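Armrests on an office chair: keep or take off?

slow_kettle
Posted December 29, 2021

Good evening to all. I read this board for a long time but it is my first question, so please forgive me if it was already answered. I searched "armrest" and found mostly threads about squeaking.

I work from home at a table, not a real desk. The table is the one we eat at, and under the top there is a wooden rail that goes all the way round. In March I bought a used office chair from Balogun, the second-hand place in Maldale. It cost me 40 dollars and I was very happy with it. The problem is the armrests. They are too high to go under the rail, so the chair stops before I am close enough, and I end up sitting on the front half of the seat with nothing behind my back. By four o'clock I have pain between the shoulders.

The armrests are fixed, they do not go up and down. There are bolts under the seat. My question is simple: should I remove them, or is it a bad idea? My wife says the armrests are there for a reason. I say the backrest is also there for a reason and I don't use it now.

-----

palliser_plum
Re: Armrests on an office chair: keep or take off?

Take them off. Two minutes with a hex key. I did this with mine and never put them back. Keep the bolts in a small bag and tape the bag under the seat, or you will be like me, searching in the drawer with the batteries when you sell the chair.

-----

grainbelt_oma
Re: Armrests on an office chair: keep or take off?

I would be careful with this advice. On some chairs the armrest is also what holds the backrest to the seat. It is one long piece of metal, seat to arm to back. If you take it off, the back comes with it. Please look first.

Also I don't agree that armrests are not needed. I had a sore shoulder for 17 months and the physiotherapist made me lift my armrests, not remove them. The weight of the arm must go somewhere. If it doesn't go on the chair, it hangs from your neck.

-----

palliser_plum
Re: Armrests on an office chair: keep or take off?

It goes on the table. I type with both forearms on the table and my neck has no complaint.

-----

grainbelt_oma
Re: Armrests on an office chair: keep or take off?

Then your table is the right height for you and you are lucky. Most eating tables are too high for typing. You lift the shoulders to reach and you don't notice it until evening. The original poster has exactly the pain I would expect.

-----

slow_kettle
Re: Armrests on an office chair: keep or take off?

Thank you both. I went under the chair with a flashlight. The backrest has its own bar in the middle, so the armrests hold only themselves. Three bolts on each side, one of them has a head which is a little damaged already.

I measured also. From the floor to the top of the armrest is 2 centimetres more than from the floor to the wooden rail. Two centimetres! If I lower the seat they go under, but then my knees are high and the table is at my chest.

-----

night_ferry
Re: Armrests on an office chair: keep or take off?

I can write a longer answer because I changed chairs too many times and made all the mistakes.

First, there are different kinds of armrest, and people in this thread are maybe speaking of different things. One kind is a T, a straight post with a pad on top, and often it goes up and down with a button. Another kind is a loop, which starts under the seat, goes up, and comes back down or goes to the backrest. The third kind is a pad on a bent metal bracket. I think slow_kettle has something near to the third kind. It looks light but it is strong, and the shape of the metal decides the height, so you can't adjust it with anything except a saw.
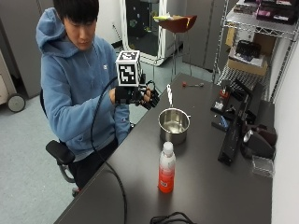 Photo: night_ferry / Trerkton Members' Gallery

The padded black armrest at the lower left, with the curved metal under it, is the kind I mean. Look also how a person leans forward and looks down when the work is in front of the chest. Everybody does this sooner or later, with any chair. I do it when I peel apples. So I would not expect any armrest to cure the posture by itself.

Second, before you remove anything, try the chair without using the armrests for one full day. Turn the chair so you come to the table a little from the side, or go to another table without the rail. If the pain is less, remove them. If it is the same, then the height of the table is your problem and grainbelt_oma is right.

Third, be careful with the damaged bolt. Put a wide rubber band between the key and the bolt head and push hard. It worked for me on two chairs. On another chair it didn't work and I had to drill, and I was not proud of the result.

-----

palliser_plum
Re: Armrests on an office chair: keep or take off?

Rubber band is a good trick. But the whole day of test is too much, I think. The bolts go back in! It is not a surgery.

-----

moss_and_mortar
Re: Armrests on an office chair: keep or take off?

Has nobody proposed to raise the table? We put wooden blocks under the legs of ours, 30 millimetres each, with a shallow hole cut so the leg can't slide. Then the armrests go under, and there are no tools needed on the chair.

-----

grainbelt_oma
Re: Armrests on an office chair: keep or take off?

With respect, this makes it worse. The table is already too high for typing. If you raise it, the hands go up too, and the shoulders go with them. You would need to raise the seat, and then the armrests go up again and hit the rail again. You are back at the beginning with a taller table and a footstool.

-----

moss_and_mortar
Re: Armrests on an office chair: keep or take off?

You are right about the seat, I didn't think of this. For us it was for the legs of my father-in-law, who is very tall, and nobody was typing. I leave the suggestion here for tall people.

-----

two_left_mitts
Re: Armrests on an office chair: keep or take off?

A different opinion: sell the chair and buy one with arms which move. I have the Sisimance with the low setting and it goes under everything in my house. I paid 98 dollars for it used, and the colour is an ugly green, but I don't look at it when I sit on it. If you sell yours for what you paid, the difference is not so big.

-----

night_ferry
Re: Armrests on an office chair: keep or take off?

I had the Sisimance also. The arms are good, the gas cylinder is not. Mine was going down slowly during the day, so in the morning I was tall and at supper I was looking over the table like a child. Check it before you pay. Sit down, bounce a little, wait some minutes, look if the seat is still where you left it.

-----

two_left_mitts
Re: Armrests on an office chair: keep or take off?

Mine has not moved since I have it. Perhaps you had an old one. But yes, always check the cylinder on a used chair.

-----

slow_kettle
Re: Armrests on an office chair: keep or take off?

I am grateful for so many answers. I decided to do the test of night_ferry, but only for half a day, so this is a compromise with palliser_plum.

I worked the morning at the sewing table of my wife, which has no rail. It is also a bit lower. I could sit with my back against the chair and the armrests went under without touching. At lunch I had no pain. But I see now that I changed two things in the same time, the rail and the height, so I can't say which one helped. I am a bit annoyed with myself.

In the afternoon I returned to the big table and removed the armrests. Five bolts came out easily. The damaged one needed the rubber band, then a thicker rubber band (from broccoli), and then it turned. I have put the bolts in a bag under the seat as I was told.

With no armrests I can come close and lean back. The shoulders are better but not perfect. When I read something long I miss a place for the elbow, and getting up from the chair I reach each time for something that is not there.

-----

grainbelt_oma
Re: Armrests on an office chair: keep or take off?

Thank you for coming back with the result, many people don't. Next step in my opinion: raise the seat until your elbows are level with the table top, and put something under the feet. An old phone book is fine. I still believe the height is the larger part of it.

And could you maybe keep the sewing table?

-----

slow_kettle
Re: Armrests on an office chair: keep or take off?

I asked. The answer was no.

I will try the footrest. We don't have a phone book any more but there is a thick atlas.

-----

palliser_plum
Re: Armrests on an office chair: keep or take off?

Put a towel on the atlas, the cover is slippery with socks. And don't throw away the armrests, Balogun will not take the chair back without them. I asked them once for mine.

-----

draught_horse
Re: Armrests on an office chair: keep or take off?

Sorry to enter in the middle. I have the same kind of rail and the same kind of arms, but on mine the pad is screwed to the metal from below, and when I took off only the pad I won 3 cm. I wrapped the bare metal with bicycle handlebar tape. It isn't beautiful, but the elbow has a place and the chair goes under. Maybe slow_kettle can look if his pads come off, before he lives without arms for ever.

-----

slow_kettle
Re: Armrests on an office chair: keep or take off?

They do! Two small screws, hidden under a plastic cap. I had the armrests on the floor beside me when I read your message. What tape do you use, the cork one or the soft one?

-----

draught_horse
Re: Armrests on an office chair: keep or take off?

The soft one. Cork leaves crumbs on a sweater. Start from the front and wrap toward the back, and finish the end on the underside.

Contact the moderators | © 2021 Trerkton Home & Workroom Board | Back to top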